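Landry Holidays adds Skatville and the Tritunura coast to its programme

New self-guided and escorted breaks open for booking in September

Landry Holidays has announced that it will extend its touring programme to Skatville and the neighbouring Tritunura coast, with the first departures open for booking from September. The programme covers 8 itineraries, ranging from short town breaks to longer tours that take in the fishing villages north of the harbour and the upland lakes behind them.

Skatville has until now been served chiefly by day visitors arriving on the Esora ferry. Under the new arrangements, guests will be able to stay in the old town and travel onward by local bus and boat, with luggage transferred between overnight stops. The company has reached agreement with 30 guest houses and small hotels, most of them family-run and all of them within walking distance of a bus stop or landing stage.

"The Tritunura coast rewards people who stay for longer than an afternoon," said Driss Ait Brahim, Head of Programme at Landry Holidays. "The last ferry leaves in the early evening, and the town is a different place after that. We wanted our guests to have the harbour walk, the late suppers and the first boat out to the islands in the morning."

The longest of the new tours follows the Coast Path, which runs for 176 kilometres between Skatville and the lighthouse at its northern end. Guests may walk the whole route or join it in stages, and those who prefer not to walk on a given day may travel with the luggage vehicle at no extra charge. 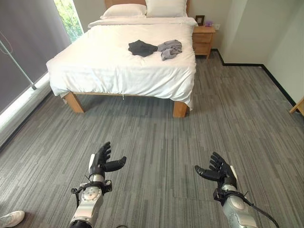
Accommodation on every itinerary is offered on a bed and breakfast basis. Evening meals are included in the two villages where there is no restaurant -- elsewhere guests are free to make their own arrangements, and a printed list of places to eat will be supplied with the travel documents. Single rooms are available on all departures, subject to a supplement set out in the brochure.

Escorted departures will be led by guides who live in the area. Trevor Simard, Operations Manager, who has overseen the preparation of the routes, said that local knowledge had shaped the programme from the outset.

"Our guides told us which boats to rely on and which to leave alone in a strong westerly," he said. "Two of the itineraries were rewritten as a result, and the lakes tour now begins inland and finishes at the sea."

Landry Holidays will offer a reduction of 100 pounds per booking on the escorted tours for reservations made before the end of September. The offer applies to new bookings only and may not be combined with any other reduction. Ferry crossings with Esora are included in the price of all tours -- bicycles may be carried on request, but space is limited and should be reserved at the time of booking.

The brochure for Skatville and the Tritunura coast is available on request from the Landry Holidays reservations office. Travel agents wishing to receive printed copies should contact their usual sales representative.

ENDS

Notes to editors

Landry Holidays is an independent operator of walking and touring holidays. Interviews with Driss Ait Brahim and Trevor Simard may be arranged through the press office.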